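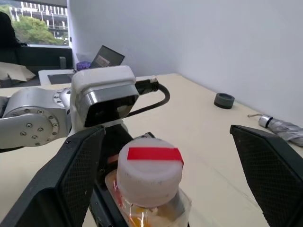 Wrist view, open gripper over a capped bottle, second arm behind.

Lunalwood Two-Arm Tabletop Set

This is the data card for the Lunalwood set, a collection of two-arm tabletop recordings made for one question: does a policy trained on wrist views alone learn to stay out of the way of the other arm? The short result is that it does, up to a point, and the point depends mostly on how often the other arm shows up in the training views.

What is in the set

The release has 708 episodes. Each one is a single attempt at a short task with everyday objects on a light-colored table. Bottles and umbrellas come up a lot. Every episode has the wrist video, joint positions for both arms, gripper opening, and one line of text giving the task. Failed attempts are kept and marked as failed in the index.

There is no overhead camera. We had one in the first plan and dropped it before recording began.

How it was recorded

An operator drove both arms by hand from a pair of leader arms. Most episodes run under 90 seconds. Anything longer was stopped and marked as a timeout. Objects were moved between episodes but not to a fixed plan, so do not treat the layouts as an even sample of the table.

Light came from the room and was not controlled. Episodes from late in the afternoon are darker, and the shadow under an arm can be strong enough to hide a small object.

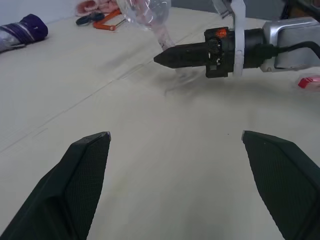 The two arms do not carry the same tool in every episode, and the other arm may come in from either side of the view. We left this mixed on purpose. In early tests at Ilcombe, a policy trained with the other arm always on the left learned to avoid the left side of the table, whether or not anything was there.

Labels

Each episode has a label called other_arm, with the values none, partial and near. "Near" means the other arm is within reach of the gripper's path, judged by a person watching the video. Svetozár Kubíček labeled the whole set and then relabeled 200 episodes in March without looking at his first pass. Most of the changes were between partial and near, so be careful with results that depend on that line.

Baseline

The baseline is the Karamanlidis policy with its default settings, trained for 2,000 steps past the point where the validation loss went flat. Training on "none" episodes only gave a policy that reached well but ran into the other arm often. Adding the "near" episodes fixed most of that – and made it slower, with long pauses before the grasp. Adding "partial" episodes as well changed very little.

Known problems

Clear plastic is hard. Bags and bottles blur when the wrist moves fast, and the baseline often closes too early on them.
Gripper opening drifts over a session. Zero it per episode using the first reading.
Joint positions and video are logged on separate clocks. Use the sync file.

Loading

The Zelix loader reads the set directly. Set arms=2, or it will silently skip the second arm's joint positions. The train and test split is by session, and we ask that you keep it that way when reporting numbers.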